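Parallel gripper drops small parts in sim, should I switch?

I'm comparing two gripper models on the same arm in our Parcombe kitchen world. The Grenis picks flat parts fine but loses them on the way to the tray. 3,135 steps per run, same controller for both.
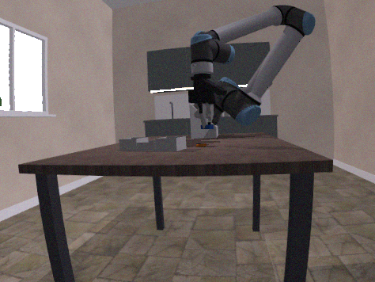 Grenis model, small blue part held over the table

The Hladun keeps hold but is slow to close. Friction is default on both.

Vilgot Westerberg
Raise finger friction first and check your contact settings. I had the same drops until I halved the timestep. Then rerun both.

cudside_k
go with Hladun

April 4, 2024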